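Knitting > Machine Knitting > Grirker Manuals > Section 4: Casting On and Setting Tension

6 min read · 279 shares

4.1 Before you start

Clamp the Grirker flatbed to a table that does not rock. Both clamps must be tight before the carriage is placed on the needle bed. Push all needles back to the non-working position and wipe the bed with a dry cloth.

Wind the yarn into a cake with a center pull. Yarn straight from a store-bought ball catches and drags, and the drag shows up as a row of tight stitches. Smooth yarn of light or fine weight is suitable. Mohair, boucle and chenille are not.

CAUTION: Do not move the carriage across the bed if it resists. Release it with the lever on the back (see Section 9) and look for a needle with a closed latch or a stitch caught behind the sinker plate.

4.2 Threading the mast

1. Set the yarn cake on the floor or table directly behind the mast.
2. Pass the yarn through the rear eyelet, then between the tension discs.
3. Bring it through the wire spring and the front eyelet.
4. Pull down 12 inches of yarn and fasten the end to the table clamp.
5. Turn the mast dial to the middle setting. The spring should bend forward when the yarn is pulled and return when it is let go.

Note: If the spring stays upright, the discs are too loose. Tighten by half a number and test again.

4.3 Casting on with waste yarn

1. Bring the required needles to the working position. Leave the same number on each side of the zero mark.
2. Open all latches with the brush.
3. Set the stitch dial to the number given in the table on the inside of the lid.
4. Lay the yarn in the feeder and close the gate.
5. Move the carriage across once, slowly, without stopping.
6. Hang the cast-on comb with its hooks up.
7. Knit ten rows of waste yarn, then one row of ravel cord.
8. Change to the main yarn and set the row counter to 000.

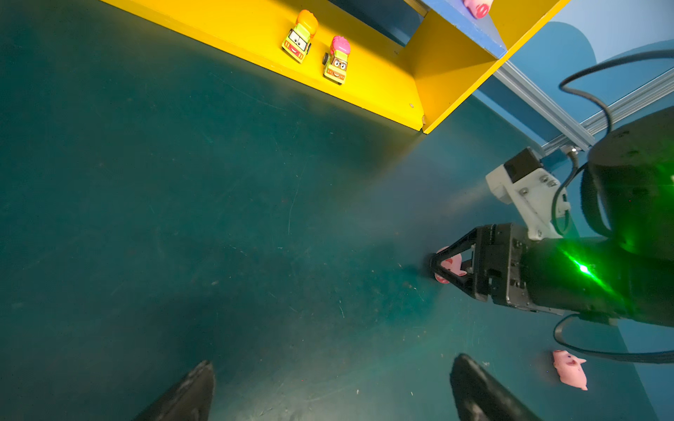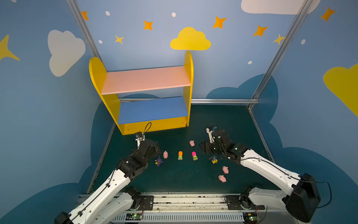
Hanne Vuorinen: Step 7 worked for me only after I added side weights. With the comb alone, the edge stitches rode up on the first rows of waste yarn and dropped when I changed to the cord. I used one claw weight at each end and moved them up every 20 rows. I also had to go a full number looser on the stitch dial for cotton.

Reply from Stedodel Support: Claw weights are correct for pieces wider than 100 needles. The dial table was made with wool, so cotton should be swatched first. Part number 895 is the pair of claw weights, and 901 is the replacement comb.

4.4 Tension swatch

1. Cast on 40 needles as in 4.3.
2. Knit 60 rows in the main yarn.
3. Finish with waste yarn and run the piece off the machine.
4. Let the swatch rest overnight, then wash it the way the garment will be washed.
5. Lay it flat to dry. Do not pin.
6. Measure across the center, away from the curled edges, and write down stitches and rows per 4 inches.

Note: Keep the swatch with a tag showing the yarn, the stitch dial number and the mast setting. All three are needed to repeat the fabric.

Section last revised 22 September 2021.

2 comments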